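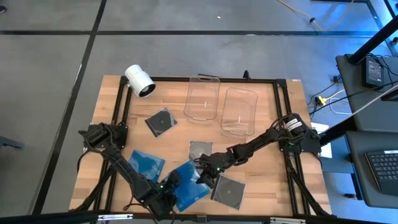 Ticket 197 — Disc cases and packets, worktable
Opened by: Darius Juška
Status: open, in spirit

Darius, January 20, 2018: The square disc cases are out on the table again, along with the blue packets. According to the Workville storage list, cases go in the drawer and packets go in the clear container. According to the table, the storage list is a work of literature.

Nilton Tamayo: Can't reproduce. My drawer is full of disc cases.

Darius: Those are the old ones from Koskela. Please open one and tell me if there's a disc in it.

Nilton: Opened five. Two discs, one of them labeled "blank?" in pencil. I did not investigate the question mark.

Darius: Tried the packets in the container flat. Lid won't close. Tried them on edge. Lid closes, then reconsiders.

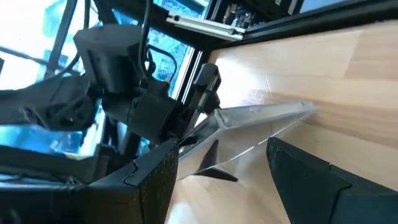 Nilton: Is this the container from the Rarnholm order? The rounded corners eat up most of the space. A packet that measures fine against the rim still jams at the bottom.

Darius: Same one. I measured against the rim, naturally.

Nilton: Workaround: packets in the drawer, cases in the container, swap the two lines on the list.

Darius: Will try after lunch. Leaving this open until the lid has stayed down overnight.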